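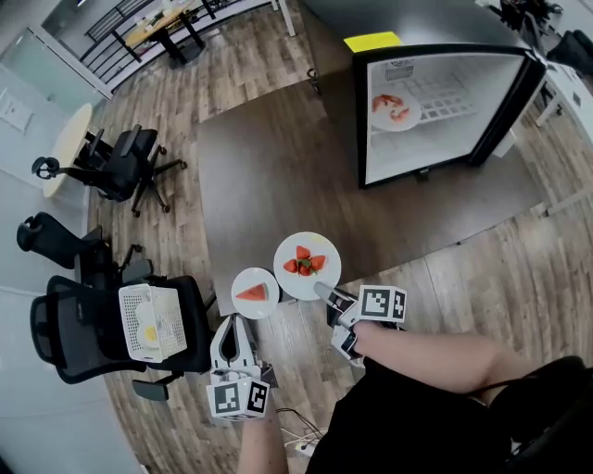 Boglárka Erdős has a new single out, and if you have been anywhere near a radio in the evenings since January you may well have heard a bit of it already. It is called "Truvunness", it runs to a little under four minutes, and it features the singer and guitarist Nhi Trình on the second verse and all the way through that long, lovely closing chorus.

The song is the second to be taken from her coming album, Rustik, and follows "Pilora", the slow piano number that brought her to the notice of a good many people who had never bought one of her records before (this writer included, I am sorry to say). Where "Pilora" was hushed and rather sad, the new one fairly skips along. There is a hand drum, a fiddle that drops in and out as it pleases, and a bass line that will be going round your head while you do the washing-up.

Erdős wrote the tune on a train, humming it into her phone with her coat over her head so as not to bother the other passengers, and for a long time it had no words at all. The title was simply the sound she made where the words ought to go. When she played it to friends they all sang it back to her that way, and by then it seemed a shame to change it.

"I did try," she says. "I had a whole page of proper English words, very sensible ones, and they all sat there like wet socks. Then Nhi came in and sang the nonsense one as if she had known it all her life, and I put the page away."

The two met when they were booked on the same bill in a church hall, with 21 people in the audience and a heater that had to be switched off during the quiet songs. They stayed on afterwards swapping tunes until they were asked to leave, and kept in touch by sending each other scraps of melody. Trình, who sings her verse in Vietnamese, wrote the words for it in one afternoon. It is a letter to an older sister who has moved away, and she has said she would like people to enjoy it first and look up the meaning later, if they care to.

Regular listeners will know Trình from her own records, which are quieter affairs on the whole, mostly voice and nylon strings. She lets go a good deal more on this one, and there is a moment just before the last chorus – you will know it when you get there – where the two voices slide past each other and swap places, so that Erdős ends up underneath and Trình on top. They did it by accident on an early run-through and spent the next day learning how to do it on purpose.

The single was produced by Kariuki, who also looked after "Pilora" and has worked on the whole of the album. He recorded most of it with everybody in one room, playing together, and kept the count-in and a creaking chair at the start. The fiddle was added later, as were the handclaps, which belong to everyone who happened to be in the building at the time.

A small run of 427 seven-inch records has been pressed for those who like to have something to hold, with a different song on the other side, an old lullaby that Erdős learned from her grandmother and sings without any accompaniment. Each sleeve has been numbered by hand. The download and streaming versions have "Truvunness" on its own, though the lullaby is expected to turn up as the last track on the album.

There is a video on the way too, filmed over a couple of chilly mornings on the seafront, and the pair have been playing the song live whenever their diaries allow. Their first go at it in front of a really big crowd came as a surprise guest spot at the end of somebody else's concert, to a hall of 1,757, and Erdős admits she forgot the start of her own first verse and had to be rescued by the front rows, who had not heard it before but were very willing to guess.

Rustik will have eleven songs, three of them sung in Hungarian, and Trình appears on one more besides the single. A release date has yet to be settled, as the running order is still being argued over in a friendly sort of way, but it should be with us before the summer festivals get going. The pair will play 2 shows together ahead of that, both of them in small seated rooms, with Trình opening the evening on her own and coming back on for the second half. Tickets will be sold on the door as well as in advance, and doors at both are at 7.30pm.

"Truvunness" is out now.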